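Small two-arm cell for bagged goods, what to budget?
Forum > Equipment and Purchasing

gantryroo
Trying to get a budget line together for August. We pack dry goods for a few wholesalers and want a bench cell that can sort mixed pasta bags onto a shelf. I have a quote from Kirance for a pair of small arms with parallel grippers, rail included, and a dearer one from Gusalel that comes with a safety enclosure and install. The gap between the two is more than 40 per cent. Has anyone bought either? I'm not worried about speed. I need it to pick up a floppy bag and put it where it's told.

millwright_dave
We've got Kirance arms. Fine for the money. Budget for spare grippers from day one because the lead time was 11 weeks when we needed one. Also ask whether the mounting plates are in the price. Ours weren't.

tolpuddle
Wouldn't buy two arms to start with. Buy one, get it working, then add the second when you know what it's for. Half the twin setups I've quoted on ended up with one arm parked.

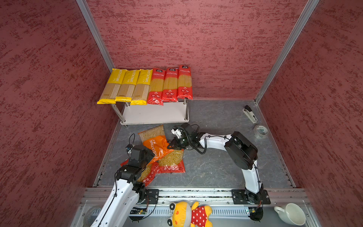

benchline
Bags are where I'd put the money before you argue over arm count. Long spaghetti packs are stiff enough that you can grip them nearly anywhere and lay them side by side on a shelf. Short-cut stuff is different. With the orange macaroni bag lying across the red ones in a heap like that, you want a gripper coming at it from each side, so I don't agree with tolpuddle on this one. I'd also pay for a wrist camera on both arms, and get it written into the quote as a separate line. We priced ours at Cedasa as an add-on afterwards and it cost us a second integration visit.

tolpuddle
Fair point on the heap. I'd still say a suction cup on one arm does that job cheaper.

benchline
Not on loose film it doesn't, in my experience. We trialled suction for 8 weeks. The film wrinkles, you lose the seal, and you drop the bag. Might be all right on a tight pack.

millwright_dave
Depends on the cup. Bellows cups with a bigger pump did OK on our rice bags. But then you're buying a pump and a compressor line, so the saving goes.

gantryroo
Thanks all. We don't have air at that end of the shed so suction is probably out. benchline, is the aluminium rail worth having or can I bolt straight to a bench?

benchline
Get the rail. You will move the arms at least once and slotted extrusion makes that a ten minute job with a hex key. Bolting to a bench means drilling again. It's a small part of the total.

kettlepoint
Don't forget the dull stuff. Cable management, a spare controller board, a proper power supply, training for whoever runs it on the late shift. On our last project at Khosravi the arms came in under budget and everything around them went over. I'd hold back a fifth of the total and not tell the boss it's there.

tolpuddle
I'd tell the boss it's there. If it's hidden and you need it you look like you've padded the quote.

kettlepoint
Call it commissioning then. Same money.

gantryroo
Going back to Kirance for a revised quote: 2 arms, rail, plates, wrist cameras as their own line, one spare gripper. Will ask Gusalel to split out the install so I can compare them properly. Does anyone know if Gusalel will sell the enclosure on its own?

millwright_dave
They did for us, but that was a few years back. Ring them, the online form goes nowhere.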